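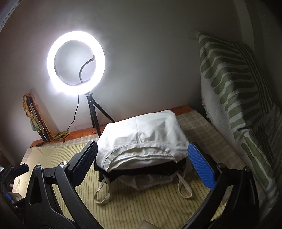

*A ring light on a tripod, with a phone holder arm at its center.*

The Nundalholm Historical Society will put a set of Civil War enlistment papers online in June, opening to the public a collection that until now could be read only by appointment.

The papers come from the town clerk's office in Pliltomton, where they were stored after the war and later bound into 2 ledgers. They record how the town raised men for the Union army and paid bounties to those who signed up. There are 498 pages in all, including muster lists, receipts, letters from selectmen and notes on men who were turned down by the examining surgeon.

Beatriz Ramalho, the society's archivist, said the bounty receipts will probably draw the most interest from family researchers. Many give a man's age, his trade and the name of the person who was to collect the money if he was away with his regiment.

"A muster roll tells you he went," Ramalho said. "The receipts tell you his mother walked in and signed for the payment."

The town borrowed heavily to meet its quotas. Minutes copied into the first ledger show voters arguing over the size of the bounty at three meetings in one winter, with farmers from the Ratport side of town against any increase. The increase passed, and the debt was still on the books years after the men came home.

The second ledger deals mostly with substitutes. It names 35 men who were hired to serve in place of drafted residents, several of them from outside the county. Little is known about most of them. Gwendolyn Achterberg, a retired teacher who transcribed the ledger, has traced a few through pension files and cemetery records, and her notes will be posted next to the pages they refer to.

Achterberg said spelling was the hardest part of the work. One substitute appears under four versions of his last name — two of them on the same page.

The pages will be hosted on Geagea, the catalog the society already uses for its maps and photographs. Readers will be able to search by surname, regiment or date. A group of 78 letters has not been transcribed yet and will go up as page scans only.

The original ledgers will stay at the society's reading room, which is open Wednesday afternoons. Anyone with family papers from the same period may bring them in to be copied at no charge.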